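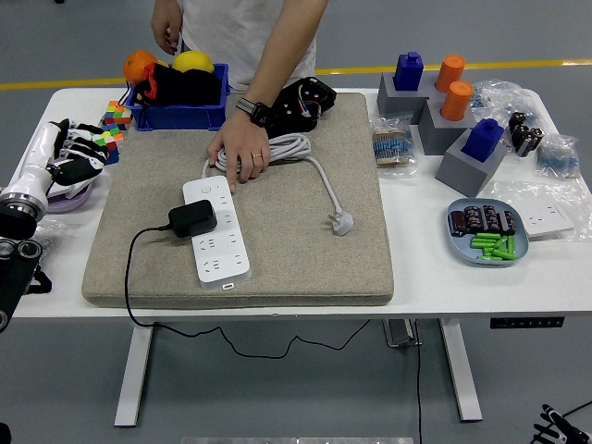 Kovico Sets Out Revised Cord and Power Strip Program for Shared Workplaces

WULCOMBE, 23rd April - Kovico, a supplier of workplace electrical safety services, today published the revised terms of its Cord and Strip Program, which covers the inspection, labeling and replacement of power strips, extension cords and plug-in adapters in offices, libraries, schools and light workshops. The revised terms apply to new contracts from today and to existing contracts at their next renewal.

The program was first offered to tenants of the Wulcombe business park. It now covers 700 workstations across 9 sites. Each workstation is treated as a single unit for inspection, whatever the number of items plugged in there.

Scope of the revision

Three parts of the program have changed: the inspection interval, the rules on load, and the way removed items are recorded.

Under the earlier terms, every power strip was inspected once a year. Under the new terms, the interval depends on use. Strips at fixed desks stay on the yearly cycle. Strips that are moved between rooms, lent out from a store or used at public tables are inspected every 3 months. Kovico's service records showed that damage to plugs and cord ends was found mainly on items in this second group, and that a yearly visit left too long a gap.

The load rules have been rewritten in plain terms. A strip may not be plugged into another strip. Heaters, kettles, microwave ovens and laser printers must be plugged directly into a wall outlet. Adapters for laptops, monitors, phones and desk lamps may share a strip, provided the total marked load stays below the rating printed on the strip. Where the rating can no longer be read, the strip is taken out of use.

"Most of what we remove has nothing wrong with it inside," said Delyth Griffiths, head of field services at Kovico. "The label has worn off, or the cord has been pinched under a desk leg for so long that the jacket has gone flat. We can't pass an item if we can't read its rating, and we can't pass a cord with a flat spot. The new terms say so in one line each."

Inspection procedure

Each inspection takes place on site during normal hours. The item is switched off and unplugged before work starts. The inspector checks the plug, the full length of the cord, the point where the cord enters the housing, every outlet, the switch and any indicator. The cord is unwound fully for this check and is not tested while coiled. A ground continuity test and an insulation test follow. Items that pass are given a dated label. Items that fail are bagged, tagged and entered in the site record with the reason for failure. 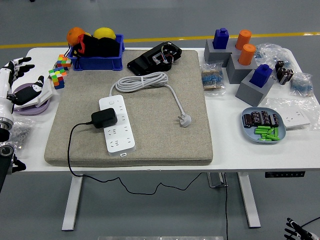

Power strip with a black adapter plugged in and its cord coiled.

The revised procedure also covers storage. Cords should be wound in loose loops and held with a soft strap. Tight winding around the housing is no longer accepted, as it puts strain on the cord entry. Extension cords and strips that are in use should be unwound along their full length where there is room to do so, and should be kept clear of walkways, door gaps and chair wheels. Cords may not be run under carpet.

Site records

Inspection results are held in Zametti, the record system that Kovico introduced for its fire door work and has now extended to portable electrical items. Each item has its own entry showing its location, rating, cord length, last inspection date and result. Site managers can view entries for their own buildings and can export them for insurance or audit purposes. They can also log a fault between visits. A logged fault places the item on hold until an inspector has seen it.

Paper records will continue to be issued on request until the end of June. After that date, customers who need paper copies can print them from Zametti. Records made under the earlier terms have been carried over, with the exception of items already removed from use, which are kept in a separate archive.

Replacement and disposal

Replacement strips are supplied from stock held at the Wulcombe depot. The standard replacement has an on/off switch and built-in overload protection. Surge protection is offered as an option and is recommended for desks with computer equipment. Strips with surge protection carry a second date on the label, showing when the unit is due for replacement, and are exchanged on that date even where they pass every other test.

Removed items are collected by Ó Dálaigh, a recycling contractor, which strips out the copper and sorts the plastic housings. Plugs are cut from failed cords before collection so that the cords cannot be put back into service. Customers receive a collection note listing the item numbers.

Adapters are handled separately. Kovico inspects plug-in adapters for damage to the case, the pins and the cable, but does not supply replacements, as the correct output differs from one device to the next. A failed adapter is returned to the site manager with a tag, and the customer sources a new one from the maker of the device.

Training

Customers may book a briefing for up to 20 staff. The session covers daily visual checks, load rules, safe winding and the steps for reporting a fault. It lasts one hour and is held at the customer's site. A printed sheet for display near shared tables and equipment stores is supplied with each session.

"People who work at a desk every day will see a cracked plug long before we do," Griffiths said. "We ask them to switch it off, unplug it at the wall if it's safe to touch, and log it."

Availability

The revised program is available now to organizations within the Wulcombe service area. Existing customers will receive a written summary of the changes with their next invoice. No action is needed for contracts that are not yet due for renewal, although customers may ask to move to the new terms early at no charge.

Kovico provides inspection and record services for portable electrical items, fire doors and emergency lighting from its depot in Wulcombe.

Media contact: Delyth Griffiths, Field Services, Kovico, Wulcombe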